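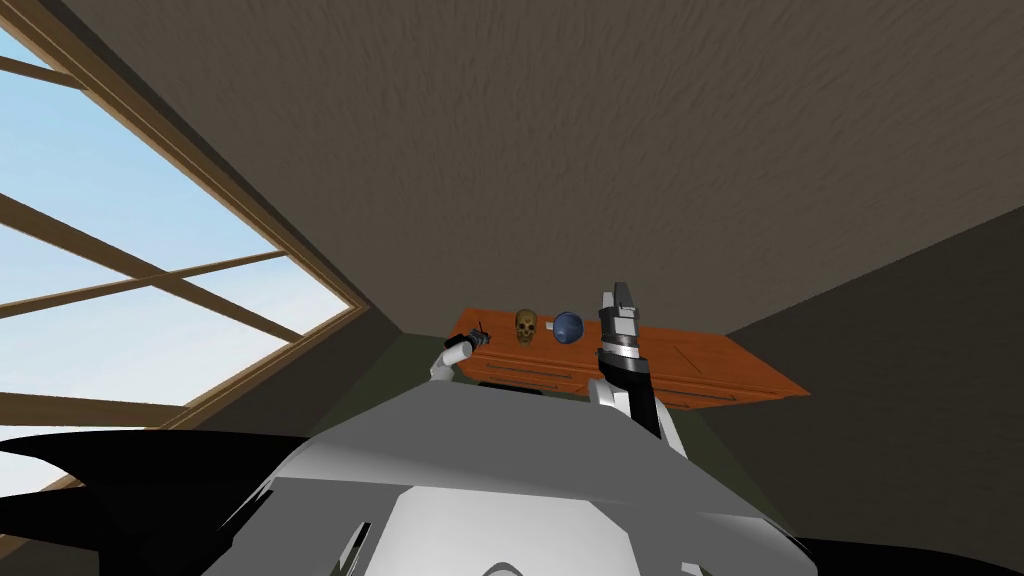

Mogens Eyvindsson has been plastering ceilings for most of his working life, and he still does the attic rooms himself. The rest of the work at Odholm, the small firm he runs with his brother-in-law, goes to a crew of younger men and women. Sloped ceilings he keeps.

"Your neck hurts, your wrist hurts, and the light comes in from the side and shows everything," he says. "On a flat ceiling with a lamp in the middle you can get away with a lot. Under a roof window you can't."

We met at a house in Firano where he was finishing the second coat in what used to be a storage loft. The owner, Relu Surdu, bought the place in April and wants to use the top floor as a study. It measures 429 square feet, and less than half of that has full standing height.

Surdu had planned on drywall and white paint. He changed his mind after spending a night in a guesthouse in Karaca with old textured walls. "I woke up and lay there looking at the ceiling for a while," he says. "I never did that at home. I called Mogens the next week and asked if it was too late to change the order."

It was not, though it did add to the bill. Surdu's quote for the ceiling came to $3,632, with the scaffold boards included. He says the drywall would have been a good deal cheaper, and that he has stopped doing the comparison.

Eyvindsson mixes his color into the plaster before it goes up. He does not like painting over a textured coat, which he says fills in the small marks and leaves the surface looking like orange peel. For warm browns he uses earth pigments and keeps a notebook of every batch. The one for this job is number 537.

"People pick a color from a wet sample and then they're surprised," he says. "It dries a lot lighter. I make a board, I leave it in the room for a few days, and then we talk."

The texture comes from the trowel. He works across the slope in short passes and lets the edge drag a little when the plaster has started to firm up. I asked whether he follows a pattern. He said no, but that he tries not to stop in the middle of a section — a stop shows up as a line, and the line is there for good. In a room this size he starts early and eats lunch when the slope is done, whatever time that turns out to be.

Around roof windows he slows down. Wood moves with the seasons and plaster mostly does not, so he leaves a thin gap at the window frame and fills it with a flexible sealant at the end. He has been called out to many attics where somebody skipped that step. "The owner thinks the roof is leaking," he says. "Usually it's a crack from the first winter."

Heat is the other trouble. A loft can get hot by noon, and a coat that dries too fast will craze. Eyvindsson hangs a damp sheet over the window on bright days and keeps fans out of the room. He once lost a full day's work in Sernance when a helpful homeowner brought up a heater to speed things along.

He is 38 years into the trade and has no date in mind for stopping. Two of his crew have started asking to come along on the sloped jobs, and he has let one of them do the closets.

"She's good," he says. "She presses too hard, but I did too."

Surdu has not bought furniture for the study yet, apart from a secondhand bookcase that did not fit up the stairs. It is in the garage for now. He plans to saw it in half.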